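Ticket 1325: Coltov Quarter walk, audio stops out of order and the map pin in the wrong street
Opened by Intan Lubis, Sun 26 July
Product: Diltinside city guide, walking tours
Status: solved, with one leftover
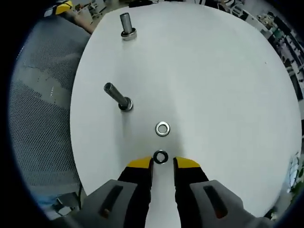

Washer and other small metal parts on the round white table.

Hi all, me again, sorry! I've been putting together the walk through the old Coltov Quarter (the hillside bit that used to be its own village, with the orchards and the rope makers) and something is badly off with the audio. You start at the fountain, stop 1 plays fine, you go up the steps, and then instead of the story about the rope yard you get the one about the chapel, which you won't reach for another half hour. Then the rope yard plays when you're standing at the chapel. I walked it with my sister and she thought the chapel was the rope yard until we got to lunch.

What I'm using: the regular app on my phone, walk downloaded at home before I left, location on. I tried it on my sister's phone too and got the same thing, so I don't think it's mine.

What I tried first:

Deleted the download and got it again. No change.

Turned the phone off and on. No change, but I felt I should.

Opened the walk in the editor and looked at the order of the stops. They're right! Stop 2 says rope yard, stop 3 says chapel, and if I press play in the editor I hear the right recordings. So it's only out on the street that it goes wrong.

Switched off "play when I arrive" and tapped each stop by hand. That works. Rope yard is rope yard. So I guess the recordings are attached to the right stops and it's the places that are mixed up?

Update, same evening. I zoomed in on the map as far as it goes (I should have done this before bothering anybody) and the rope yard pin is sitting up by the chapel gate, and the chapel pin is down at the rope yard. They've swapped. I did rename a couple of stops last week, when I found out the lane everyone calls Ekinci Steps is spelled differently on the old parish map, and I dragged stop 2 above stop 3 in the list around the same time. So my guess is that the names and recordings moved and the pins stayed put.

I dragged both pins back where they belong and saved. The editor showed them in the right spots. Then I closed it, opened it again, and they'd gone back! I did this three times and said some things to the laptop.

Update 2. Support wrote back (thank you, that was quick) and asked if the walk was "linked" to a shared place list. I had no idea what that was, but yes, it is. When I started the walk I copied it from the Sudis riverside one so I wouldn't have to type the intro again, and the copy brought a shared place list along with it. Every time I saved my pins, the list put its own ones back on top.

What fixed it, in case someone else lands here:

1. Open the walk, go to Settings, then Places.
2. Choose "Unlink from shared list". It gives you a scary warning about losing places. Mine were all still there afterward.
3. Put the pins where you want them and save.
4. Close the walk and open it again to check they stayed.
5. On your phone, delete the old download and get the new one. I skipped this the first time and stood at the fountain feeling silly.

Walked it again after that and the stops came up in the right order all the way to the overlook. The rope yard story starts just as you come around the wall and see the long narrow garden, so you can picture them walking backward with the hemp. I'm really happy with how that one came out.

One leftover thing. The trigger circle for stop 9, the orchard keeper's house, is set to 30 meters, and because the street doubles back on itself below the house, it starts playing when you're still on the lower road and can't see any house at all. I'd like to make the circle smaller but the slider won't go below 30. Is there a way around that, or should I just move the pin up the hill a little? Moving it is fine with me, it just looks odd on the map to have a house in the middle of the cabbages.

You can close the main part of this ticket. I'd like to leave the stop 9 question open if that's allowed, or I can start a new one, whichever is easier on your end. I want the walk ready before the October open house weekend, so there's no big rush.

Intan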